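How to Budget a Robot Cell for Desktop PC Disassembly

This page covers the purchasing side of a one-arm disassembly cell: what to price, in what order, and where first budgets usually come up short. It assumes you have already decided which parts you want removed (memory, expansion cards, drives, processors) and have a rough idea of how many towers you handle in a month. Programming is covered separately.

Step 1. Write down the parts before you ask for quotes

List every component the robot must touch and the motion each one needs. A memory module needs two latches opened and a straight pull. A graphics card needs a bracket released at the rear wall and a latch released at the slot. A processor needs a retention lever or frame opened first. Each entry on the list adds reach, force or finger clearance to the arm specification. Vendors will quote a larger arm if you leave this blank.

Mark each part as robot, person or not removed. At the Brullcombe site the first list had everything marked robot. The revised list left cable unplugging and side panel removal to the operator, and the gripper quote dropped by 2000 dollars.

Step 2. Size the arm from the deepest reach

Lay your largest case on its side, open face up, and measure from the bench surface to the top edge of the case. The wrist, the gripper and anything mounted on the wrist must fit inside that opening without hitting the drive cage. Add the width of the camera module if it is mounted on the side of the wrist. Many buyers measure the fingers and forget the camera.

Cable routing belongs in the same calculation. Allow enough slack for full wrist rotation and check that the loop stays clear of the case walls.

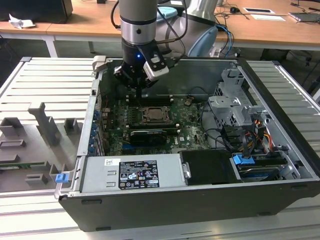 Photo: Hakim Tarigan / Clallis

With the case on its side, the gripper comes down to the motherboard from above. The memory slots are near the top of the board, with the processor socket at the middle and the graphics card below it, so one tower orientation gives vertical access to all three. A drive cage and power cables take up part of the interior, and their volume should be entered in the simulation as a no-go zone.

Step 3. Price the bench and fixtures as their own line

Slotted aluminum profile is the usual choice for the work surface. Fixtures can be moved and bolted down again without drilling, which matters when case sizes change. Budget for:

Work surface and frame
Clamps or stops for the case
A fixture plate with holders for removed parts
Spare slot nuts and brackets

Our allowance for this line is 3000 dollars per cell. It was half that in the first plan, and the difference went to holders that had to be remade after the first month.

Step 4. Separate gripper, fingers and camera

Ask for three prices. Fingers wear and get redesigned, so you will buy them more than once. Nisha Saxena, who handles purchasing for the Hunance line, orders fingers in sets and charges them to consumables. The camera quote should state whether the bracket, cable and calibration target are included. The last quote from Hodžić came to 2897 dollars with all of them and a higher figure when they were ordered separately.

Step 5. Add integration time

Count engineer days, not weeks. For a single tower model with three part types, plan on 21 days from arm delivery to an unattended cycle. Each additional case model needs its own fixture check and a new set of approach points. If the quotes are due in December, ask each vendor to confirm that the price still holds on the expected delivery date.

Step 6. Hold back a reserve

Keep the reserve outside the equipment lines and release it only against a written change. Typical uses are a longer wrist cable, a second set of holders and replacement of test towers damaged during force tuning.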